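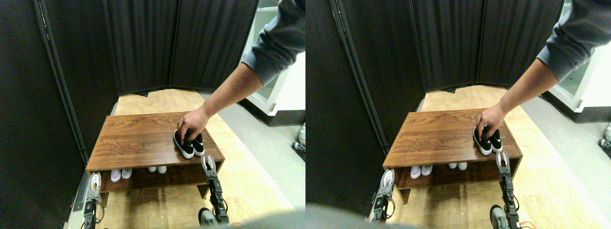
Search products, brands, sizes
Search

Prundarel Davside Training Pants review

I bought the Davside pants in April to replace an old pair of sweatpants with a broken zipper. I wanted something for warming up before games and for standing on a cold touchline when I'm not picked. They have now had 12 weeks of use, two or three times a week, so this covers wear as well as fit.

The fabric is a polyester and cotton mix, brushed on the inside. It is warm enough for evening practice in spring, and too warm for running in once the sun is out. Light rain takes a while to soak through. Heavy rain goes straight in, and the pants get heavy around the knees.

Fit is close below the knee and loose above it. I am usually between a medium and a large and went with the large. The waist was right with the drawstring pulled in, and the length was fine with shoes on. If you have big calves, try them before you buy. The ankle zippers are 6 inches long, and I can get a sneaker through without much trouble but not a cleat – I have to take those off first.

There are two side pockets with zippers and one open pocket at the back. The side pockets are deep and hold a phone without it banging on your leg. The back pocket is shallow and I don't use it. I would have liked a small inside pocket for a key.

We use cookies to remember your cart and to show you offers. Accept all / Manage settings

They wash well. I do them cold and hang them up, and the black has stayed black. The printed logo on the left thigh started to crack after 4 washes, which is early. The seams are all sound and the knees haven't bagged. One end of the drawstring lost its plastic tip, so I tied a knot in it.

Before these I had the Hauser track pants. The Hausers are lighter and better for running, but the elastic at the waist went slack within a season. The Bodley pair a few of my teammates wear is cheaper and has no ankle zippers at all, and I wouldn't go back to that.

I would buy the Davside pants again in the same size, and I'd pick the plain version without the print if it was in stock. Mine came with a drawstring bag, which I use for muddy socks.

4 out of 5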